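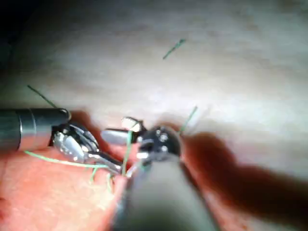
3 min read (528 words)

Tying a Knot with Two Instruments: Report on Our Semester Project
Biomedical Skills course, Grorcombe College

1. Why we chose this subject

In the first semester we learned to tie surgical knots by hand, with thick cord on a chair leg. It was easy after one afternoon. When we tried the same knot with long instruments it became very difficult, and our group wanted to understand the reason. 

2. Material

We used green suture thread on a pale practice surface. At the beginning we had a white thread, but on the pale background we lost it many times, so we changed the color after the first week. The green one is visible even when the view is not sharp. Each piece was cut to 200 mm. We also tried 300 mm, but the extra length made loops which lay everywhere and caught on the instrument tips.

The two robotic instruments have a thin metal jaw at the end of a dark shaft. The wrist behind the jaw can bend, and this is the part that needs the most practice. In the view we worked with, one shaft comes from the left and the other one from below, so the second looks much bigger than the first. In the beginning this confused us. We believed that the big one was moving faster, but it was only nearer.

3. Method

Every member of the group tied the same knot, a simple square knot with one additional throw. We divided it into these steps:

Take the thread near its end with the left instrument.
Bring the two tips close together, with the thread between them.
Turn the thread around the right jaw two times.
Take the short end through the loop and pull both sides flat.
Repeat in the other direction.

We wrote down the time, and also the type of mistake if there was one. Attempts longer than five minutes were stopped and counted as not finished. Before the first session we read the beginner's booklet of the Flultarville training center, from which we took the order of the steps.

4. Results

In total we made 300 attempts. Of these, 27 were not finished. Most of the unfinished ones are from the first two weeks. The most frequent mistake was that the loop slid off the jaw before the short end was taken. The second most frequent was pulling too early, which gave a knot that was tight but in the wrong place.

The step with the tips close together was the slowest for all of us. When the jaws nearly meet it is hard to judge which one is in front. One of us found that it helps to touch the practice surface lightly with the left tip and use it as a reference point. After this we all did the same, and our times became shorter.

5. Problems

Our times are not completely comparable, as the light was changed in the fourth week. The practice surface became brighter in the middle and darker at the sides. We also did not measure how strong the knots are. For this we would need a pulling device, and the laboratory did not have a free one before the end of the semester.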